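Laundry attendants wanted — Dramgate, mornings and some evenings

Etar Wash & Fold is taking on people for the Dramgate shop. Part time to start, more hours if you want them once you know the work. We lost two good people in May (one moved, one went back to school) and the bags are piling up, so this is going up fast. Sorry for typos.

What the job is. Bags come in, you tag them, sort them, check pockets, load, unload, dry, fold, bag again. Hotel towels from Zesesia Rooms three times a week. The rest is household stuff from people on the pickup route. Front loaders, white ones, nothing fancy. If you have done your own laundry you are halfway there.

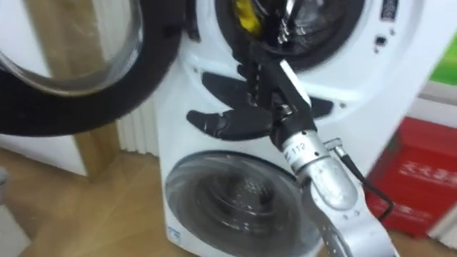

Front loader, door open.

Who we want. Someone who shows up. Someone who reads the tag before the bag gets opened. Experience is nice but not needed, we train everyone the same way and it's paid from the first hour. You need to be OK on your feet for a whole shift and able to lift a full bag onto the table. Some English, enough to read a care label and take a phone message. Must be 16 or older, under 18 we need a signed form from a parent and you can only do the early shift on Saturdays.
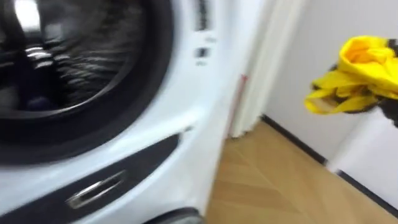 Checking drums is the part new people rush. Every load, before and after, hand all the way around and along the bottom, then look again through the glass. A dark blue thing the size of a sock, sitting low like that one, is easy to walk past and then it ends up in the next customer's whites. We had 80 complaints on the route last year and most were a missing sock or somebody else's sock. Would like that number a lot lower. There is a lost items bin by the folding table, everything goes in it with the bag number written down, no exceptions.

Sorting. Darks with darks, towels alone, anything red or brand new gets its own load until we know it. Customers write "mixed OK" on the tag sometimes and we still sort. Delicates go in the mesh bags, cold, low spin. Barreto powder for whites, liquid for everthing else, the cup is marked so please use the cup.

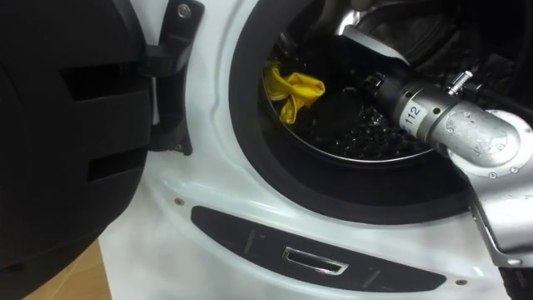
Posted by Adelino Guerreiro, shop manager
17 June 2026

One yellow piece in with a pile of darks — that's what you stop and ask about before the door gets closed. Check the tag, check the label, if still not sure set it aside and call the customer. Numbers are on the sheet by the phone. Takes a minute. Nobody will be mad at you for asking, me least of all.

Gaskets get wiped down at the end of each shift, inside the fold too. Coins, hairpins, lint, you would be surprised. Leave the doors open overnight. 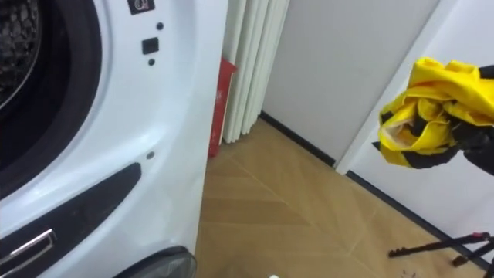
Filters get done Mondays and again before the weekend, I'll show you how, bring shoes you don't mind getting wet. Floors last. Then bins out and lock up, two people always on the closing shift.

Hours and pay. Early shift 6 to 11, late shift 3 to 8. Minimum 16 hours a week. Paid every two weeks, plus a $200 bonus after your first three months. Own laundry free, once a week, after closing. We do just over 1087 bags a month so it is busy, no pretending otherwise.

To apply — come by the shop before 11 and ask for me, or leave a note at the counter with your name, phone and which shifts you can work. No resume needed. If you have one fine bring it. First interveiws are this week and you could start Monday.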